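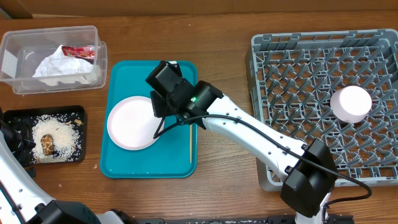
TRIAL PERIOD
by Tainá Rangel | February 18, 2022 | Short fiction

The rep from Lefèvre was gone before Odette had her coat off. Left a folder on the chair. Left the arms running.

Sixteen days free, the folder said. After that, the monthly plan, or they come and take it back. She'd read the plan twice on the bus. Still didn't like it.

Parnex Tableside. Two arms, one rail, clears a meal. That was the pitch. Scrap goes in the box, rice in the black tray, dishes in the rack. You could hire a kid to do it. She had hired a kid to do it. The kid went to Skerklow in April for better money and didn't call.

She sat. Watched.

An arm moved out over the teal tray and stopped. Thinking, maybe. Did they think? The folder said "plans." Page 39. A whole section on planning, and not one word on what to do if you're standing there at nine at night with a full dining room's worth of dishes behind you and the thing is planning.

"Come on," she said.

It had a little green light. Green was good. She'd looked that up.

Her mother would have cleared that table in the time it took to say it. Her mother, Odette Perrin the first, forearms like a baker, stack of plates up to the elbow, kicking the kitchen door with one heel. Never dropped one. Well – one. The night of the Fustuvier wedding, and she'd blamed the floor til the day she died.

Odette the second had dropped plenty. Bad wrists. The doctor said rest them. Rest them! Who was going to carry the plates, the doctor?

So. The arms.

She got up and called the number on the folder. A recording, then music, then a young man with a cold.

"Is it learning?" she said. "Or is it just slow?"

"What's it doing now, ma'am?"

"Hanging there."

"Over the tray?"

"Over the plate."

Typing. He typed for a long time. "It can be careful at first," he said. "Did you do the eighty practice meals?"

"The what?"

"It's in the folder."

She pulled the folder over. It was in the folder. Eighty practice meals, laid out and cleared, befor the first real customer. She did it in her head – five a day, every day of the trial, and then the trial was over and they wanted a check. Clever. That was pretty clever.

"Ma'am?"

"Who eats them?" she said.

"Sorry?"

"The practice meals. Who eats them?"

He didn't know. He said he'd put in a ticket.
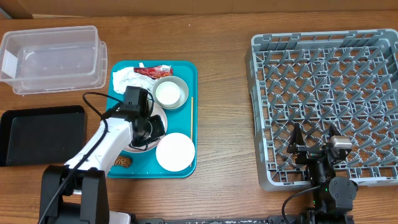

She made a second coffee and turned the radio on low. Real bowls, the folder wanted. Real food. Wrappers too, napkins, whatever people leave. Well, people left everything. People left teeth once. She wondered if there was a page for that.

Nearly midnight and she was still in the chair. Should've gone up. But you got to looking at it. The way it came down on a thing, so slow, like her mother at the end with a teacup, both hands, everybody in the room pretending to read.

She hadn't thought about the teacup in years.

"Take your time," she told it.

The music from the phone was still going in her head. She flipped to the back of the folder, the return form. Already filled in with her name, somebody in the office had done that. Just sign and date. A 200 dollar pickup fee, small print, gray on gray.

She found a pen. Put it behind her ear.

Four more meals to lay out by morning if she wanted to stay on schedule. There was soup left. Bread. She went in the kitchen and kicked the door with her heel, hands full, and it swung back and got her in the bad wrist, and she stood there swearing in the dark with the soup all down her sleeve and the rail humming behind her.

search stories, authors...

Contact | Submissions | © 2022 Tainá Rangel | Back to top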